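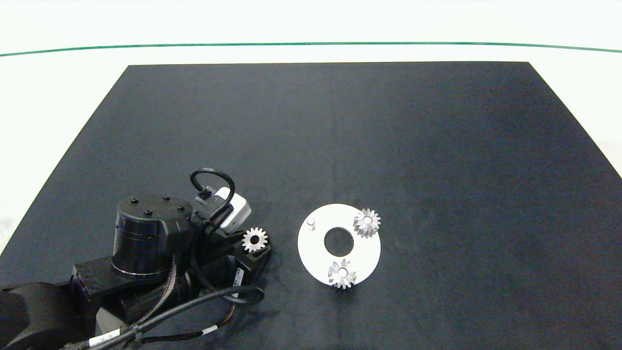 Teleop on the gear task, quick reply before I run. Leader arm is fine now – the lag was my USB hub. Two gears on the plate, third goes on the short peg at left, and thats the one people rush. Slow down over the peg, let the teeth find each other.

Mattes Eichhorn wrote:
> Is 40 demos enough for Jernusia? Or do we
> keep going to 49 like on Kohlhase?

Keep going. Drop any where the operator let go early. 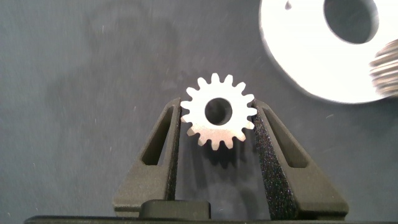
Flenwood, April – Grip for the wrist view: one finger each side of the rim, gear face-on, bore clear. Start every demo like that. If it's tilted in the fingers re-grip befor you hit record.

More tonight maybe.

Filed under: Teleoperation & Demos
2 min read

Recent in this list
Luso gripper fingers, new print
Leader arm drift after 900 cycles
Kohlhase: replay vs. live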